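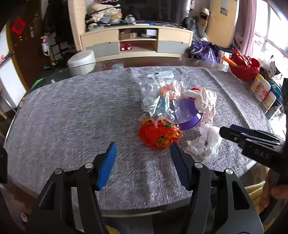
The round table with its grey cloth, and a few bags still to be sorted.

Living room table: your questions

Do I need to take the cloth off the glass top?
Once a week is enough. Lift it by the edges, shake it outside and wipe the glass with a damp cloth. Speckled grey hides crumbs well, so run your hand over it first.

Where do plastic bags go?
Empty them, flatten them and fold them into a strip. Clear ones with a label should have the label peeled off before they go in the recycling. Check the corners for small items.

Can jars stay on the table?
Yes, if they are in use. Keep them together at one side with the labels facing out, next to the basket. Anything else goes in the TV cabinet.

What fits in the cabinet?
Folded cloths go in the drawers. Bowls can stand on the open shelves. Please don't stack more than 2 high.

How do I wash a patterned cloth?
Separately the first time, in cool water. Reds can run.

What does a tidying visit cost?
One room is 675. Two rooms booked together are 802. Lumelent gift vouchers are accepted.

Who do I contact to change a booking?
Jummai Yusuf or Imad Tannous, on extension 17.

Last updated 12/26/18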